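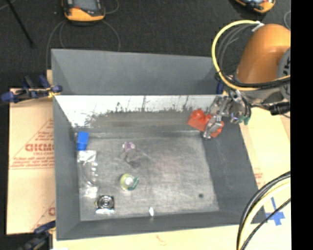 Bin cell, gripper at the back right corner with the red part

Subject: Re: second picking cell, what to put in the budget
Date: 2nd October

Replying to the list and not only to Findis, as two other groups have asked me the same thing off list.

> We have been told to hand in an equipment plan for next year and I
> would like to put in one bin picking cell. The arm is more or less
> settled. What I can't work out is everything else. Your write-up in
> May only gave the price of the arm and the gripper. Did you buy a
> proper stand and fixtures, or build them? How many grippers? And is
> there anything you left out of your own budget and had to go back for?
>
> We are also looking at the Pernard bin, which has the drop-in frame,
> but it would eat a good part of the money.
>
> — Findis handling group

Taking these in order.

Stand and fixtures. We built them, if that is the word for it. The bin is held at the rim with clamps, and there is cardboard and board around it. Clamps are cheap and you can shift the bin in a minute, which we did a lot in the first weeks. The drawback is that you have to check the position every time somebody leans on the table. We put down a cross of blue tape on the right-hand board as a mark to measure from. If your cell will stay as it is for a year, the Pernard frame may be worth it. If you expect to change bins, I would not buy it in the first round.

The bin. Ours is a plain gray one with sloping sides. Two things to plan for. The first is wear. The floor and the back wall scratch, and the rubbed metallic-looking patches change how the floor shows up to a camera. Order a spare bin with the first one, same model, and keep it clean for comparison runs. The second is the corners. An object that ends up against the back right corner leaves the fingers very little room, so ask the supplier for the outside width of the gripper with the fingers open, and compare that with your bin on paper before you sign anything. The catalog gives the stroke and leaves the rest to you.

Grippers. Buy two of the same kind. We bought one, and when it went back for repair the arm stood still for 36 days. Fingers are a separate line and should be treated as supplies. We put down 540 for spare fingers and small gripper parts for the year and it was enough.

Cables. This is the line I left out and had to go back for. The cables that come with an arm are fine for a demonstration, but you will have the arm cable, the gripper cable, whatever your sensors need, and all of it has to move with the wrist without catching on the bin. Allow for longer lengths than the drawing says. The yellow cable on ours needs a wide loop beside the orange housing, and that loop takes up space you have to keep clear. We spent 157 on extra cable, ties and strain relief in the first year. I would put down 200.

Test objects. Please give this a line of its own. We were going to bring things from home, and some people did, but then they take them home again and the set changes. You want a mix of shapes and surfaces: blocks, round things, flat things, at least one clear plastic package with a crinkled top, and something dark. Clear packaging and dark translucent items are what you will spend your time on, so buy several of each and write down where they came from. The Mama set is all right for colored solids but has no soft packaging in it.

Floor space. We drew the arm and the bin to scale and forgot everything that sits next to them. The handheld devices need somewhere to be put down, and ours ended up behind the bin with thin cables curving around them. A small shelf or a pair of hooks would solve it. It is in our plan for the second cell. If you do one thing after reading this, draw the handheld devices and cables on your floor plan.

Service. Get the terms in writing, including who pays shipping on a return. Türkmen quoted us a yearly contract for the arm only, with the gripper left out, and we did not notice until the repair I mentioned above. They did change it when we asked.

Order of buying, if your money comes in two parts: arm, one gripper, bin and spare bin, cables and clamps first. Second gripper, more objects and any frame after that. I would not put off the cables to the second part — you can't start without them.

I can send the spreadsheet with our lines in it, prices removed where the supplier asked for that. Write to me off list and say which file format you need.

Bin cell group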